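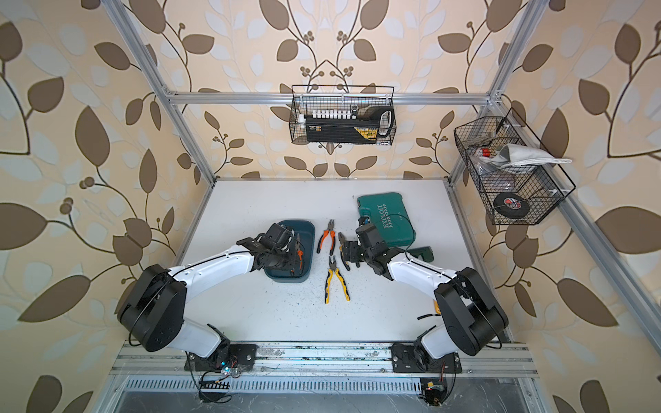 Booth with the leaf-print wallpaper up on three sides.

Friday, November 19, 2021

Paste trial, continued. Mixed batch 15 this morning: 30 g wheat starch to 1000 ml of water from the Urkby tap, cooked in the double boiler until it went clear, then strained through the fine cloth. Too thin, same as the last one. It ran out of the brush and left a tide mark on the Geum paper. Strained it a second time anyway and put it in the fridge to see if it sets up over the weekend.

The Donder paper is less fussy. Let one strip soak for five minutes and one for ten, and the longer one stretched enough that the repeat no longer met at the seam. Five minutes it is, folded paste to paste, edges not creased.

Sample 601 (the Paritbridge hallway piece) is still under blotters. Changed the blotters at lunch - damp on the lower half, dry at the top. The old lining came away clean except for one strip where somebody used a brown glue that water won't touch. Left that alone. Try a warm poultice on the offcut first.

The seam roller squeaks and has a flat spot. Order a new one, and more blotting paper while we're at it. We are down to almost nothing in the large size.

For Monday: check the paste, trim the Donder strips, label the jars. The November humidity sheet is missing two readings, so whoever has them on a scrap somewhere, please copy them in.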